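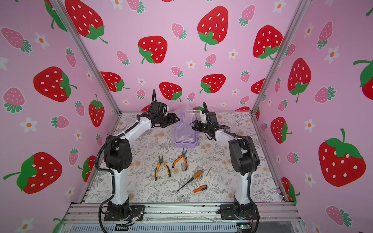

3 December 2023

Starting the notebook up again after a long gap, and what got me going is the hat-block workshop's glue problem. Well, the paste problem, to be fair to the glue. We've been covering the small hat boxes with printed paper since October and I still can't get a lid to dry flat. The box bodies behave. The lids curl up like old sandwiches. I'd been blaming the paper, and then I spent half of Friday thinking about pattern instead, which is what always happens to me when a problem gets boring. Big red strawberries on pale pink, with the small pink berries and the little white flowers with orange centers tucked in between, would be lovely on a tall box and hopeless on a shallow lid rim, where you'd get half a berry and a bit of leafy cap and that's your lot. The fern and leafy sprig kind of print, pale gray and cream, doesn't care where you cut it. So that's one thing settled before I even get to the paste: large motifs for the sides of tall boxes, wispy stuff for rims. Setsuko, if you're reading this, yes, you told me so.

Now the paste. I've got three on the go and I keep mixing up the jars, so I'm writing it down.

Jar one is plain wheat starch, cooked on the hot plate until it goes from milk to something like custard, then pushed through the sieve twice. Smells fine, brushes out beautifully, and you can slide the paper around forever. Also it is very wet. I think this is most of my trouble. The paper drinks it, stretches, goes down looking perfect, and then pulls the board up as it shrinks.

Jar two is the starch with PVA stirred in, half and half by eye (I know, I know, I'll weigh it next time). Less slide, quicker grab. Lids curled less but they did curl. It also left shiny spots wherever I got it on the good side, and I got it on the good side a lot.

Jar three is the ready-made stuff from Wimar. No complaints about how it sticks! But it grabs so fast that I put a crease right across the middle of a lid and had to peel the whole thing, and of course the board came up with it. For rims it might be perfect. For a big flat lid I'm just not quick enough.

Tried on Saturday, all on the same gray board, same paper, lids cut at 9 inches:

Starch, paper dampened first, no lining. Bad. You could rock it like a cradle.

Starch, paper not dampened, no lining. Still bad, plus bubbles.

Starch and PVA, no lining. Medium. It went nearly flat under weight and then came back up once I took the weight off.

Starch and PVA, lined on the inside with plain kraft the same afternoon. This is the good one. It pulled up for a bit while the outside was drying and then the lining pulled it back the other way. I left it under the Matsuda press, barely nipped, with blotters on both sides, and this morning it was flat enough that I put it on the bench and poked all four corners. No rocking.

I knew this already, is the annoying part. Any bookbinder will tell you that if you paste something on one side of a board you have to paste something on the other side. I'd just decided in my head that a hat box lid was small enough to get away with it. It isn't.

Grain is the other thing. The board from Mamance comes with the grain running the long way on the sheet, and I'd been cutting lids wherever they fit so as to waste less. That means some of them had the paper grain and the board grain crossed. I went back through the reject pile and flexed every one, and the worst curlers were all crossed. So from now on there's a pencil arrow on every blank before it leaves the cutter. Please, everybody, draw the arrow. Draw it on the offcuts too, they come back around as rims.

Setsuko Ogura stopped in after lunch and looked over my corners. She thinks I'm leaving far too much turn-in, and she's right, the corners look like a badly wrapped present. She takes hers down to 3/8 inch and cuts the miter a board's thickness away from the corner, then tucks the tiny bit left over with a fingernail before folding the second side. I did four her way. First two were ugly. The last one I'd happily show a customer.

She also asked why I wasn't using a roller and I didn't have a good answer. I like the brush. But the brush is leaving ridges in the thicker mix and you can see them through a light paper if you tilt it at the window. Will try the foam roller out of the drawer, if it hasn't turned to crumbs.

Odds and ends:

The Plotley cutter needs a new blade. It's dragging on the last inch and fuzzing the edge of the paper, worst on anything uncoated. Spares are in the tin with the bone folders.

Someone put the blotters away damp. They've got freckles now. I threw out the bottom ones and stood the rest up by the radiator.

Paper order: I have 35 dollars left on the account, which buys a few sheets of something nice or a heap of kraft. It's going to be kraft, isn't it.

For Tuesday: line every lid the same day it's covered, weigh the PVA for once, and run the roller against the brush on two matching blanks. I also want to try a lid with the lining pasted first and the outside second, so the pretty side is the last thing that moves. Jar one is in the fridge with tape on the lid. It's good until Thursday at the latest, so sniff before using.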